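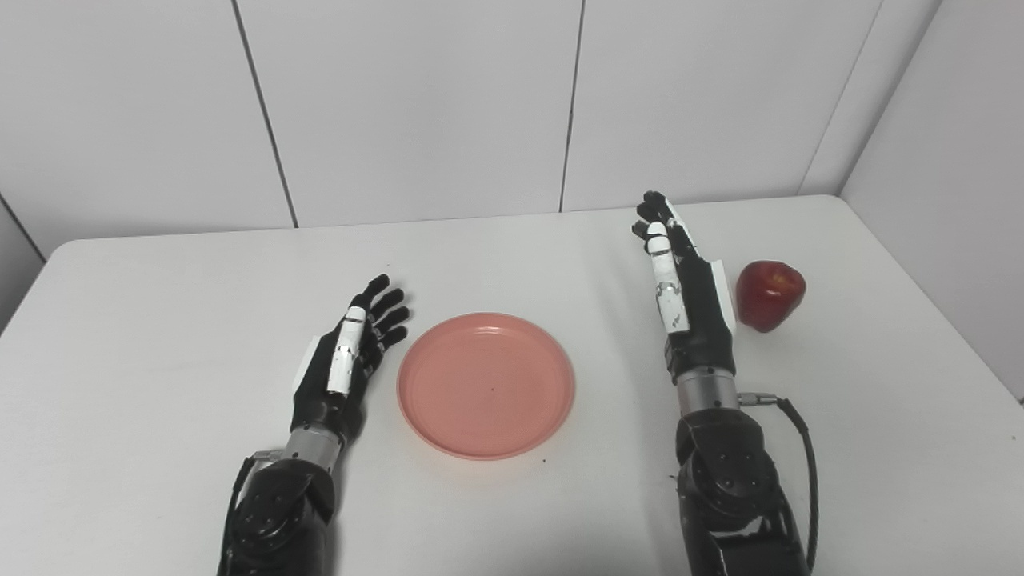

Plate and fruit task, setup and first run

Written up for the Ekbridge robotics club by Nuwan Herath. Last changed 27 July 2018. If something here doesn't match the bench, believe the bench and tell me.

What you're trying to do: right hand picks up the apple, puts it on the plate, lets go, backs off. Left hand keeps the plate from sliding. Sounds easy. Took us most of a month.

Before you power anything

Clear the table. Only the plate and the apple stay. No phones, no screwdrivers, no drinks.
Wipe the top with a dry cloth. Crumbs and grit get under the plate and then it skates.
Look at both forearm cables. They should hang in an easy curve with slack at the wrist. If one is pulled tight, unplug, turn the wrist back by hand, plug in again.
Check the screws on the forearm housings. Finger tight plus a bit more. Selvaraj stripped one in the first week so please don't lean on them.

Power up

1. E-stop in your hand. Not on the table, in your hand.
2. Main supply on, wait for the fans.
3. Left arm on, then right. Wait for the second beep from each. If you only get one beep, power off and count to ten, try again.
4. Start the Gimis panel on the laptop. Both arms should show green. Yellow means it hasn't found the wrist encoder, usually a connector not pushed in all the way.

Home position

Press Home. Arms come in from the front of the table and stop either side of the plate spot. Keep your own hands well back, they move quicker than you expect on this one.

Fingers should be relaxed, not fists. If a finger stays curled after homing, run Open All once. Still curled, stop and get Chi-keung or me. Don't pull it straight!!

Place the objects

Plate goes in the middle between the hands. Apple goes on the outside of the right hand, stem up, close but not touching. If it's touching, the hand knocks it on the first move and you'll be under the table looking for it.

Use a real apple, firm. The plastic one we had at first was too light and the fingers just pushed it along.

Teach the grasp

Open Teach, pick Right, press Release. The arm goes soft so support it from under the wrist before you press.
Walk the hand up and over the apple. Palm in, thumb on the near side. Save as point A.
Lower till the fingertips are past the widest part. Save as B.
Close with grip force at 500. That's panel units, don't ask me what they are in newtons. Lower and the apple slips, a lot higher and you bruise it. Save.
Lift straight up. Save as C.
Over to the plate, as low as you can without touching. Save as D.
Open slowly, then up and away. Save as E.

Left hand only needs 2 points, one off the plate and one with the fingertips resting on the rim. Resting, not pressing. If it presses, the far side tips up.

Run it

Speed slider to slow for the first try. Timeout is 2250 ms per move, leave it there, Piyumi worked it out and shorter ones trip on the long swing from C to D.

Press Play, thumb on the e-stop. Watch the apple, somebody else watches the panel.

When it goes wrong

Apple rolls off at D: you're opening too high. Redo D lower.
Apple squirts out at B: hand isn't centered. Go back to A and look from above, not from your chair.
Plate moves: left hand came in late. Drag its start earlier on the timeline.
Arm stops halfway and the panel goes red: timeout or cable. Check the cable frist.

Shutting down

Home, Open All, right arm off, left arm off, main supply. Save your file with your own name in it. We have four called test_final already and Ruwan wants them gone before the next session.

Apple goes in the bin after two days, please, it gets soft and then the grip numbers are all wrong.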